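**Vindness tote handling set, bench version**

Price without tax: 2126 per set. Delivery from our store in Omemska, usually in the second half of the month.

The Vindness set is made for workshops and small packing rooms that want to automate the moving of plastic bins, and have not yet decided how big the cell should be. It contains one two-finger gripper, the mounting plate, and a cable.

**What to put in your budget**

| Item | Order no. | Price |
|---|---|---|
| Gripper set | Winer 526 | 2126 |
| Spare finger pads, one pair | Winer 137 | 48 |
| Adapter plate for Lucero arm | Winer 332 | 190 |

The arm and its controller are not included. Please plan also some hours for setup, as this cost is often forgotten when the first offer is compared.

**Before you order**

Measure the bins which you really use. We ask for the wall thickness at the rim, the size of the handle opening, and the weight of the full bin. Bins with a rolled lip need more finger opening than the wall itself suggests. If you have several types of bin, send the measures of the thickest one and the thinnest one.

Pads are wearing parts and are not covered by the warranty. For a cell with two shifts we recommend to order two spare pairs together with the set.

A white bin with an oval handle cutout, between the two black fingers:
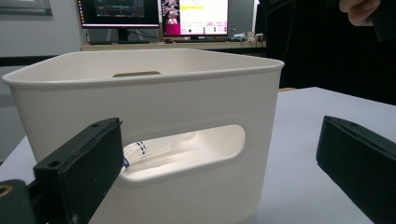
One buyer wrote to us in May that the price of the set was clear to him from the start, but he had planned no money for the adapter plate and had to ask for a second approval. He would like to see the plate in the same offer. We now list it in every offer as a separate line, and you can remove it if your arm does not need it.

Offers are valid for six weeks. Return of unused sets is possible within 30 days, in the original box.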